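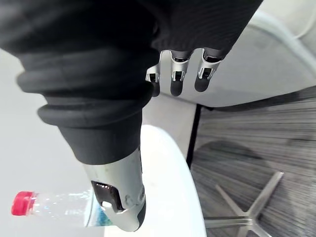
Ask anyone who builds robot hands what keeps them awake and they will probably say touch. Ask the people at the Sternlow lab and they will say tidying up. Their latest study is about the dullest jobs in an office lounge, bottles and bags and bins, and it is one of the most cheering pieces of robotics I have come across in a long while.

The method is called Andon. A two-armed robot learns by copying: a person steers it through a job again and again, and the machine records what its cameras saw and how its joints moved. So far, so familiar. The fresh part is what happens when the trained robot is let loose and starts to dither. Most systems carry on regardless and knock something over. Andon keeps a running score of its own doubt, and when the score climbs too high the robot stops and asks for a hand. 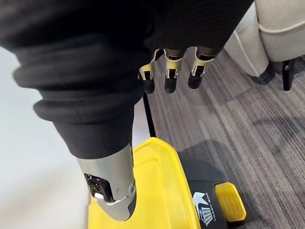
A person then takes over for a few seconds, gets past the sticky bit and gives control back. Only that short rescue goes into the next round of training – no need to repeat the whole job from the top. The team began with 1,000 full recordings, made last October, and then added 432 rescues. Those short clips did more for the robot than another big batch of full recordings had done in an earlier trial, and they took far less of everyone's time. 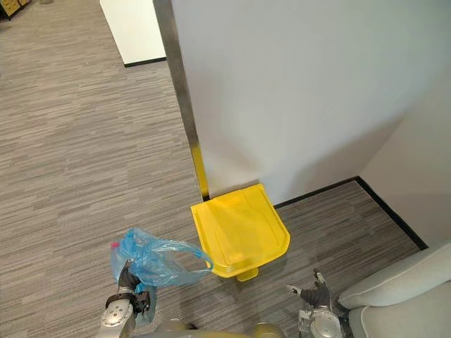

Kawaguchi Group, Robot Learning and Manipulation

Plastic bags turned out to be the richest source of rescues, and I love that. A bag never has the same shape twice. It folds over the fingers, it hides its own handles, and light shines through it so that a camera can mistake the floor behind for part of the bag. Early on, the robot asked for help with nearly every one. After two rounds of rescue training it was asking far less often, and it had picked up a habit from its human teachers of pausing to let the bag hang before moving on. 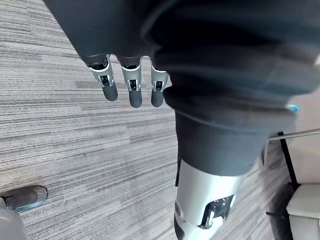

4 min read

The wrist cameras deserve a word too. Bondum, the small firm that helped fit them, wanted a close view of the fingers even though sleeves and passing furniture fill much of the picture. With the wrist views switched off, the doubt score grew jumpy and the robot called for help at odd moments. With them on, it mostly asked when a person watching would have stepped in anyway.

There are limits, and the group is open about them. Everything was done in one carpeted space, and a new room may bring a flood of requests on the first day. The next test moves the robot to a kitchen, with wet cups and drawers that stick. I can't wait to see what it asks for.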